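How to set up a two-door office cabinet for box files (without buying a system)

Every filing guide I read wants to sell you color tabs, a label printer and a weekend. I tried the Fellar method for 17 days and spent more time coding labels than finding paper. What follows takes 14 minutes and costs nothing if you already own the boxes.

You need: a low cabinet with one shelf, a few file boxes, a marker.

1. Take everything out. Yes, the chargers too.

2. Open both doors all the way before you load anything. With one door half shut you'll end up steering boxes in at an angle and catching the hinges.

3. Check the shelf supports. Nowicki's catalog calls its shelves "archive strength", whatever that means. Push down in the middle and see for yourself.

4. Lay the boxes flat, labels toward you. Ileana Anghel, who ran our records room in Hanau, insists on standing them upright. Fine if the shelf is full. Half full, mine fell over – every time.

5. Leave a gap between boxes so you can get a hand in.

6. Keep the bottom compartment free for now. It will fill up on its own by December. 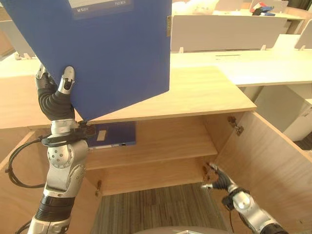
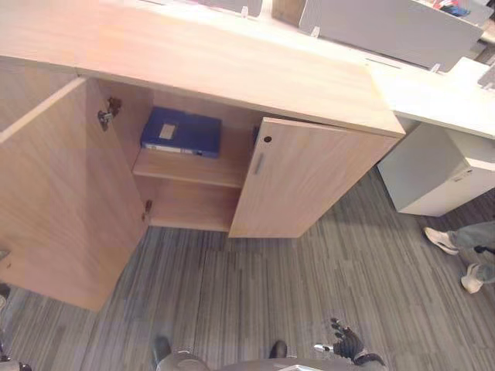
Blue file box on the middle shelf, nothing in the compartment under it. 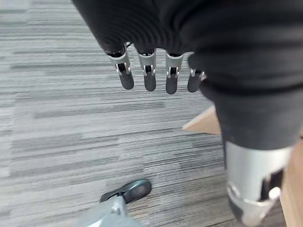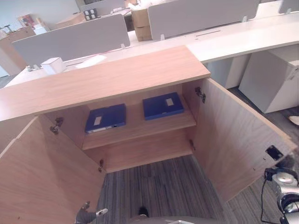 As for labels, write what's inside and the year. I have yet to meet a numbering scheme that survived the person who made it up. Ours had 380 entries in a spreadsheet, and only Maya Tarawneh could read it.

Locking the doors is up to you. If you do, put the spare key somewhere other than inside the cabinet.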